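Simulated gripper comparison: same arm, same grasp, very different slip

Tags: simulation, grippers, contact settings, benchmarking

Posted by Tassanee Onsri, October 28, 2026

I am comparing two parallel grippers in simulation before we buy either one. The arm, controller and joint gains stay the same between runs. Only the gripper model changes. One is the Drurnell two-finger unit, the other is the Prestcombe with the longer linkage. The test is a pick from a kitchen counter, lift, hold, place.

The Drurnell finishes most runs. The Prestcombe closes, reports contact, then loses the object during the lift. I ran 492 trials, split evenly between the two, with the same random seeds. The failures are concentrated on irregular objects. On a plain box both grippers do fine, so I doubt the force limit is the whole story.
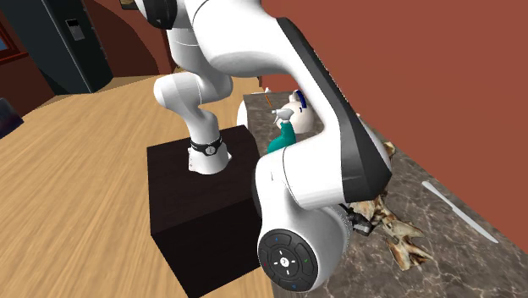 The collision meshes for the irregular objects came from the automatic converter with default settings, so each one is a single convex hull. The physics step is 4 ms. Friction on the fingertips is whatever the vendor put in the file, and I have not checked whether the two vendors used the same value. Wrist camera is off for these runs; the grasp pose is taken from ground truth.

What I would like to know is whether this is a real difference between the grippers or something in my setup. If it is my setup, what should I change first?

Decha Nilsuwan

Check the collision meshes before you touch anything else. A single convex hull fills in every hollow. The fingertip then lands on a surface that does not exist in the visual mesh, usually a sloped one, and the contact normal points somewhere useless. A short fingertip may happen to meet the hull at a better angle than a long one. That would give you the result you describe with no difference in grip quality.

Run a convex decomposition on each irregular object. Start with a coarse setting and turn on the collision view. Look at the area between the fingertips at the moment of closing. If the hull pieces stick out past the visual surface there, refine that object again.

Then compare the two gripper files side by side:

Fingertip friction coefficient
Contact stiffness and damping
Maximum closing force, and whether it is per finger or total
How the linkage is closed (constraint or mimic joint)
Mass and inertia of the finger links

The last two matter for a long linkage. We had a Katiyar gripper model where the loop was closed with a soft constraint. Under load the fingertips opened by almost 4 mm while the motor joint read as fully closed. The controller had no way to know. Log the distance between the fingertips directly and plot it against the joint reading during the lift. If the two drift apart, the model is at fault and your comparison is not valid yet.

Cut the time step to 1 ms for one batch as well. If the success rate moves a lot, 4 ms was too coarse for that contact stiffness.

Lamai Wongsuwan

Just raise the friction. I set mine to 2 and everything stays in the hand.

Archana Joshi

Raising friction will hide the problem and make both grippers look the same, so I would leave it alone until the files match. Set one fingertip friction value for both and state it in your report.

I agree with Decha on the meshes. I would add that ground truth grasp poses can favor one gripper. If the pose was tuned with the Drurnell mounted, the tool center point is probably wrong for the longer one. Measure from the wrist flange to the fingertip pad in each model and correct the offset. On the Dotthorpe cell we had a wrong offset in the config for weeks and blamed the fingers.

Report the objects separately too. A pooled success rate over boxes and irregular shapes depends mostly on how many of each you included.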